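Bead storage - seed beads keep migrating under the dividers

danladi_beads
Oct 25, 2018
ok so I need help before I throw the whole stash out the window. I have 31 colors of size 11 seed beads and they were all in those flat boxes with the flip lid. Opened one yesterday and the teal had crept under the wall into the brown. Tiny gap, you can't even see it. Now I have a mixed mess and a bracelet order due. What is everybody using??

udlow_hobbyist
Tubes. Always tubes. Boxes are for findings - crimps, jump rings, clasps, that stuff. Seed beads in a box is asking for it.

prindik
disagree with udlow. Tubes roll off the desk, and you can't scoop out of them with a needle. I've kept mine in boxes for years. Get the smoke gray kind with the little walls, colors still show thru enough to find what you want.
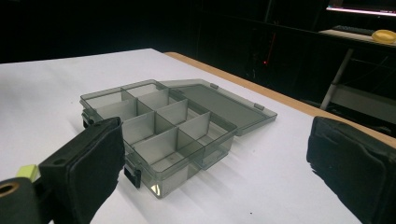 The trick is to check the walls before you fill anything. Run a fingernail along the bottom of each one. If it catches, dab of clear glue, let it sit overnight. Then never ever carry it sideways. Mine go in a drawer flat and stay there.

udlow_hobbyist
"never carry it sideways" - so basically it's a box you can't move lol. I take mine to a craft night. Up to 4,000 beads on the floor of somebody's minivan, no thanks.

danladi_beads
lol that would be me. I do bring stuff to my sister's most weeks. But I hate pouring back into tubes, I always miss.

vangate22
Do both? I keep the main stock in tubes and only put what I need for the current project in a box. Maybe 200 of each color. If it spills its annoying but not the end of the world. Also fold a piece of paper down the middle and pour along the crease, you won't miss.

prindik
that's fair. I still think tubes are a pain for daily use but for travel ok. For the big stuff (6s and 8s) I'd stay with a box no matter what, they're too fat to creep anywhere.

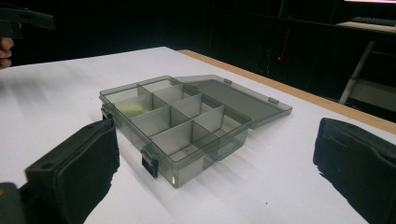
Do you sort by color or by size? Size first, then color inside each size, otherwise you end up with 11s and 10s in one pile and your rows go wavy.

danladi_beads
oh no. I've been doing color only. That explains the wavy cuff

udlow_hobbyist
yep that'd do it. Write the brand and color number on the tube too. I ran out of 381 halfway thru a necklace once, and had no idea what it was called. Took me weeks to match it.

vangate22
masking tape labels fall off btw, use the address kind

danladi_beads
Ok going with vangate's way. Tubes for stock, box for whatever I'm working on. Now to unmix the teal and brown, wish me luck

prindik
white plate and a good lamp. and tape the box shut next time you drive anywere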